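Robotics Help > Imitation Learning > Evaluation

How should I score a two-arm sorting task with partial success?

Firouzeh Ahmadpour
I'm evaluating a policy on a two-arm sorting task: bottle in the gray cup, can in the yellow-green cup. I trained on 292 demos and ran 200 evaluation trials. The policy gets overhead and side views plus the wrist cameras.

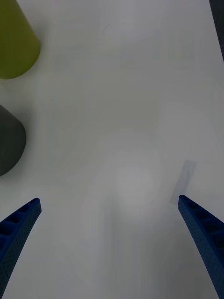
My advisor wants one success rate. The trouble is that a trial with one item placed and a trial with nothing placed both score zero. Almost half my failures have one item sorted and the other still on the table. 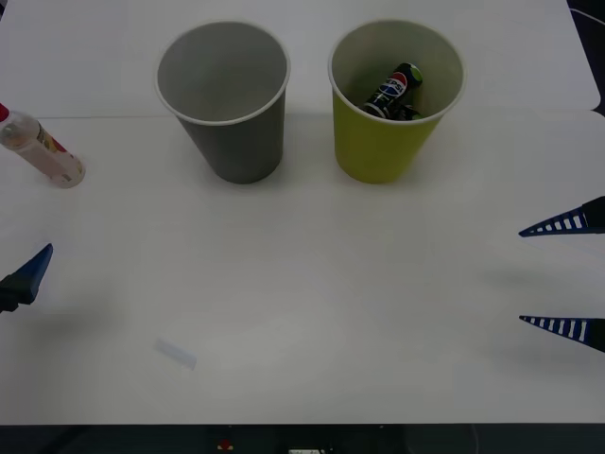

Keyvan Sharifi: just report the full success rate. Reviewers look at that number first and skip the rest.

Meenakshi Maurya
I would report both. Give each item its own point, so a trial scores 0, 1 or 2, and put the strict rate in the same table. Then split the failures by stage – missed grasp, dropped on the way, wrong cup, hit the rim. We did this for the Kimow runs and most of our lost trials were in the grasp, which the strict rate had hidden completely.

Write down what "in the cup" means before you start scoring. Ours was: the item is inside the rim, the cup is upright, and both grippers are clear of it. Leaning is fine.
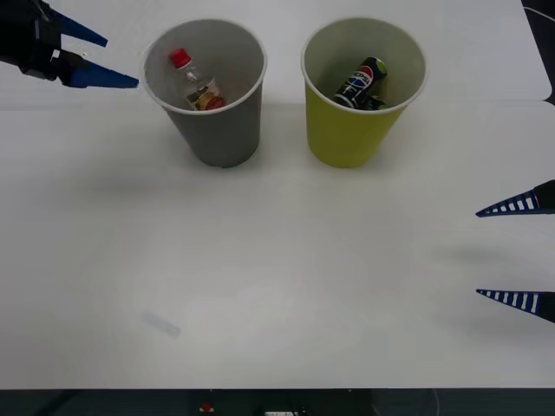
Both items in their cups, grippers open. Counts as 2 under the rule above.

Also fix the time limit. If you let the policy retry for as long as it likes, your rate goes up and you can't compare it to anything.

Banafsheh Hashemi
Agree with Meenakshi. Have a second person score the videos too, without knowing which checkpoint they came from. And if you only trained one seed, say so – we saw big swings across 5 seeds with the same data.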